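Farngate Reading Wedge: six months of propping myself up in bed

I am a person who reads in bed, always have been, and for years I made do with whatever pillows were within reach. Last August I finally gave in and bought the Farngate wedge, the medium one in oatmeal, and I've leaned on it nearly every night, so I feel I can say something useful now.

Before that it was all cushions and a bolster and hoping for the best. 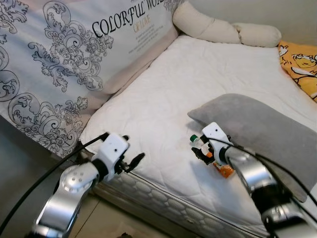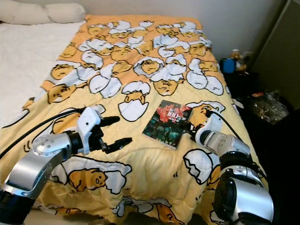 Farngate's own product page has a customer, signed only as Marisol, who says the wedge is far too firm for the first week and that she very nearly sent it back, but that by week 3 she had stopped noticing it and started noticing her neck didn't ache. I'd go along with most of that, though mine took closer to a month. I sat on it on the floor in front of the TV to hurry things up, and I do think it helped a little!

The slope is gentle enough that you don't slide down the bed (my old Giraldo backrest was terrible for this, I used to end up flat by the second chapter). There's a pocket on the left side which fits a paperback and my glasses case, but a big hardcover sticks out and tips over. I'm left-handed so it suits me fine. My husband complains about it, and he's welcome to buy his own.

The cover zips off and goes in the washer on warm. Please don't put it in the dryer -- I did, once, and getting it back over the foam was like wrestling a wet dog into a sweater. It went back on eventually, and the zipper has been a bit stiff ever since.

The smell when you first unwrap it is strong. I left ours by an open window in the spare room for two nights and it faded.

It cost me about 100 dollars with shipping, which is a lot for a piece of foam, I know. The Sarkham one is cheaper and softer, and if you only read for ten minutes before lights out I'd probably get that. For long winter evenings with a fat novel, I'm keeping the Farngate, and I've got my eye on the matching knee pillow.

Posted Feb 1, 2025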